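Home | Days Out | Rainy Days | Lists

My soft play safety check, Ditgate branch (bring socks, bring coffee)

1. Socks on, pockets emptied. OK. Mine had a fork in them, no idea!
2. Netting on the upper level. Two loose ties by the big slide, so I told the desk and they wrote it down.
3. Ball pit. Fine on top. I dug down with my arm and found a hair clip and half a rice cake (fail, sorry).
4. Snack counter, hot drinks kept well back. OK, lids on everything. 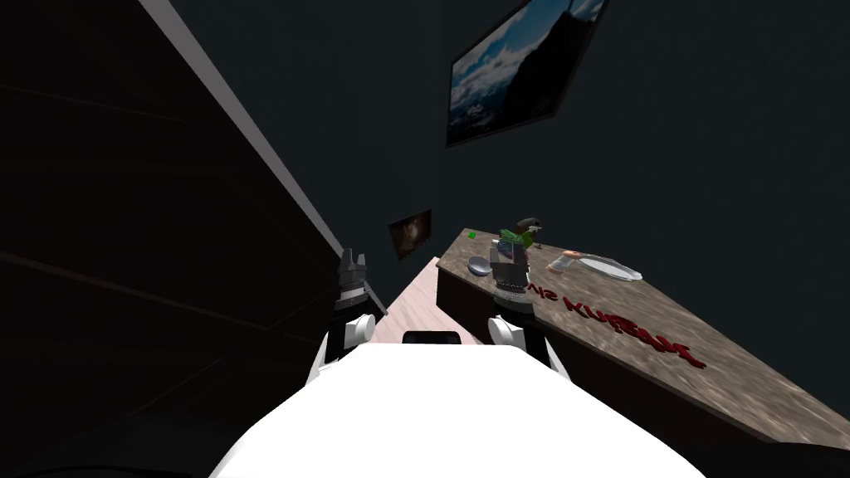 Counter with a stone-look top.

5. Toddler corner gate. It latches, but my six-year-old had it open in no time, so only a half pass from me.
6. Fire exit. Clear when we got there, blocked by strollers at noon. Please move them, people!
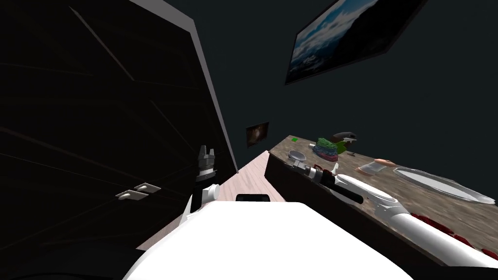
Tall dark wardrobe, small white handles.

7. Way out. Buzzer works. Getting my kids through it is another matter.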